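What a Simulated Arm Should Be Asked to Prove
Inmaculada Calvo, for the Savolainen Institute
May 20, 2024
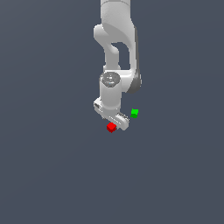 The Offer

Brarix now sells its Kistus simulation service to technical colleges by annual license. A college receives a virtual arm with a two-finger gripper, a set of cube tasks and 548 prepared exercises. The small red and green cubes will be familiar to anyone who has taught a first course in robot handling. The license covers 30 student seats, and a trial period of 30 days is available on request.

Our View

The Institute considers the service good value for a first-year course and poor value beyond it. Students may repeat a grasp as often as they wish, and a mistake damages nothing. That is a real benefit in a department with one arm and a long sign-up sheet.

Our concern lies with the certificate. Brarix awards it to any student who completes 59 of the exercises, all of them on screen. In the rendered view the cubes rest on no visible table and cast no shadow. A learner who judges distance in such a setting has practiced only part of the skill. Shop floors have glare, worn finger pads and parts that arrive slightly out of place – and employers will read the certificate as covering these.

Nutura, which sells a competing package, requires a supervised session on a physical arm before it signs anything. Its exercises are fewer and its manual is harder to follow. We still regard its rule as the sounder one, and we ask Brarix to adopt it before the August enrollment. Colleges that have already bought the license should add a bench test of their own and record the result separately.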